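Company > About Us > How the Tultidcombe cell is looked after

About Us

Clemum sets up and maintains hand-motion capture cells for companies that train robot arms on household and light assembly tasks. We work from one site in Tultidcombe. The company has 21 staff, and most of them spend part of the week at the cell.

The cell is built around a long table and a pair of marker gloves. Each glove carries a cube on the back of the hand, printed with a square black-and-white pattern on its faces. An overhead view from the operator's head records the hands, and the cube positions are solved from that recording. The arm side of the cell, an Ackermann two-arm bench unit, replays the solved motion in a separate room. Scheduling and file checks run on Podasex, our own software.

Setup starts with the cubes. A cube that has shifted on its mount gives a steady offset in the wrist angle, and the arm will then close its fingers beside the object. Mounts are checked with a gauge before the first take of a shift. If the play is more than the gauge allows, the mount is replaced. We do not tighten and reuse them. Faces are wiped with a dry cloth. Solvent lifts the print.

Next comes the timer, worn on the forearm. The operator starts it, holds both hands still over the table, and then begins the task. The still period gives the solver a clean starting position for each hand. Takes without it are rejected by Podasex and have to be recorded again. 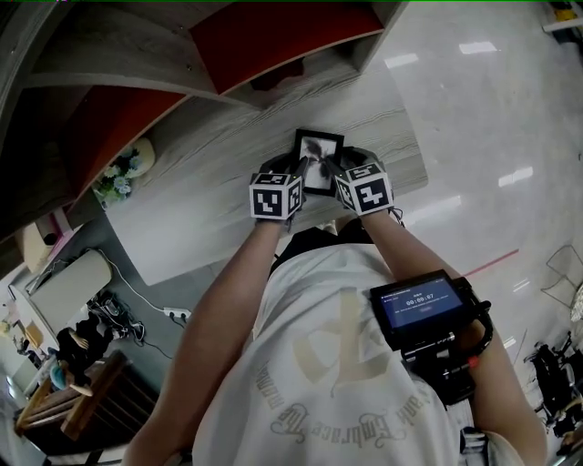 Handling a small framed picture with the marker gloves, forearm timer at 00:00:07.

Thin, upright objects are harder on the cell than boxes or cups. The fingers grip from both sides and the cubes turn toward each other, so fewer faces are in view. For these tasks the operator is asked to keep the elbows out and to move slowly through the turn.

Cables are the most common cause of lost time. The forearm cable needs a loop with enough slack for full wrist rotation, and it is inspected at the connector end after every 80 takes. Gloves are retired at 2,000 takes or at the first split seam. Cube faces are reprinted when a corner starts to lift.

Every 7 shifts the cell is stopped and the full calibration is repeated, starting with the lens and ending with a replay on the Ackermann unit. The replay must place a test block inside a marked square. If it misses, the cell stays down until the fault is found. Work resumes after a second clean replay.

Customers may visit during a calibration stop. The cell opens at 8:30 a.m.

Comments

benchtop_rk: Do you sell the mount gauge separately? Ours are all drifting the same way.

Clemum: Yes. Write to the service desk with your cube size.

M. in packaging: We had the lifted corner problem too. Matte stock helped.

Contact | Copyright Clemum, Tultidcombe | Back to top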